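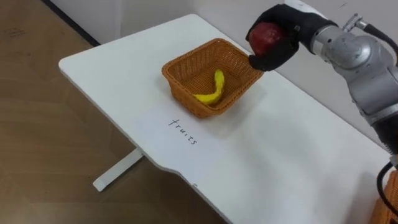
Wanthorpe, 28/05/2025

Sorting and Putting Away: Labels at Home and at Work
Speaker notes, Ese Jibrin

(Wait for people to finish with the coffee. Leave the first slide up while they sit down.)

Good morning, everyone, and thank you for coming out on a Wednesday. Thanks also to Mirjam Vandenberghe, who booked the hall and then answered more emails from me than any person should have to. I'm Ese, I've been helping people put their kitchens and supply rooms in order for a good many years now, and I still lose my own scissors, so please don't think of me as an expert standing up here to scold you.

I want to start with the basket on the slide, because it is the smallest example of what I mean by a home for things. One wicker basket on a white table, a banana in it, an apple over it, and the word "fruits" written right there on the tabletop in front. It's a short word in thin black ink and it tells you what the basket is for. You could walk up to that table with a pear in your hand and you would know where to put it.

(Pause. Ask who has a fruit bowl at home. Then ask who has keys in it. Let them laugh, it always takes a minute.)

Well, there we are. My own fruit bowl had two dead batteries and a dentist's card in it when I looked last night. The bowl was a perfectly good bowl! It had no name, that's all, so everybody in the house gave it a different one. My husband thought it was for mail. My daughter thought it was for hair ties.

So, first point, and please write this down if you only write down one thing: name the place before you fill it. Most of us do it the other way around. We buy the baskets, we pile things into them, and then we stand back and try to think of a word that covers a flashlight, a tape measure and half a bag of birdseed. There isn't one. If you can't find a plain word for the basket, the things in it don't belong together yet.

Second point, the word itself. Keep it as plain as you can. "Fruits" is lovely. I've seen labels in the Osora pantry that said "seasonal produce, assorted, see list," and the list was in a drawer. When I visited in April there were potatoes in with the plums, and I can't say I blame anyone. Use the word that the youngest person in the house would shout from the other room.

(Slide stays up. Walk to the left so the back rows can see the writing.)

Third, where the label goes. Look at how the word sits in front of the basket, on the table itself. I like that very much, and here's my reason. Baskets travel. You take one to the sink, you take one out to the porch, and at the end of the day it ends up on top of the fridge. When the name is on the table, the spot keeps its name while the basket is away, and whoever brings it back knows where it lives. At home I'd use a strip of tape or a little card, and if you have a nice oak table from your grandmother, please don't go home and write on it and tell her I said so.

At the Upadhyay supply room we did the shelves this way. There were 113 spots to name, and we wrote every card by hand over two afternoons. Mirjam's handwriting is better than mine, so you can tell exactly where she went home.

(If time is short, skip to the exercise.)

A word about the basket. People ask me whether they need matching ones, and no, you don't. What I do like for fruit is an open top with sloping sides, like this one, so you can see what you have. A banana in a lidded box is a banana you'll meet again in three weeks. Don't fill it to the brim either. Leave room for what's coming in.

Exercise, ten minutes. There are cards and pens on your tables, thanks to Jisier for those. Think of one surface at home that gathers things. Write one word for it. Then swap with your neighbor and see if they can guess three things that belong there. If they guess wrong, try another word.

(Walk around. Don't correct spelling. Collect the spare pens before the break, we were short last time.)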